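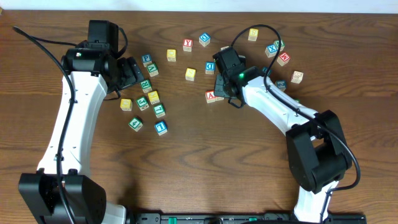
Figure 1. Both arms over the alphabet blocks, right gripper close to the red A.

Comparing two controllers on a two-arm block task
Project report, Robotics Lab II, December

1. Why we did this

The handout claimed that the Rameck controller "handles clutter better" than the Drustetti controller we used all fall. It did not say better at what. Our group wanted a number, so we ran both on the same pair of arms with wooden letter blocks and kept score. We expected the difference to be smaller than promised, and readers should know that going in.

2. Setup

The arms stayed bolted to one rail for the whole project. Grippers, motors and cables were the same for both controllers. The blocks were scattered by hand, which we come back to in section 4. A trial was one grasp attempt on one named block. It passed if the block was lifted clear of the table and held for the full count on the Yazzie timer. A block that was pinched, dragged and then lifted still passed. We argued over that rule and left it alone.

We ran 100 trials with each controller. The plan said 2000 in total. That plan was written before we knew how long a reset takes.

3. Results

Drustetti: 78 passes out of 100.
Rameck: 81 passes out of 100.
Failed grasps, both controllers together: 41.
Total passes: 159.

Three passes is not a result we would bet a grade on. Of the 41 failures, 37 happened with another block touching the target. Both controllers come in at a fixed finger opening, and if a neighbor is in the way the finger lands on top of it. Changing the software did nothing for that. Narrower fingers might, but we had none to try.

The Rameck arm motion does look smoother. We noticed that people watching it rated it higher before seeing the scores, us included.

4. Problems with our own test

Scattering by hand is not random. Whoever did it got neater late in the day, and most of the Rameck trials were late in the day. That alone could cover the gap. We also never tested the arms passing a block between them, so the two-arm part of the title is generous.

The Brurnia camera mount slipped once during the Drustetti trials. We tightened it and kept going without calibrating again. We should have thrown out that batch and did not write down where it started.

5. What we would do next

Use a printed layout sheet for the blocks and alternate controllers every ten trials. Until someone does that, we see no reason to switch the lab over to Rameck.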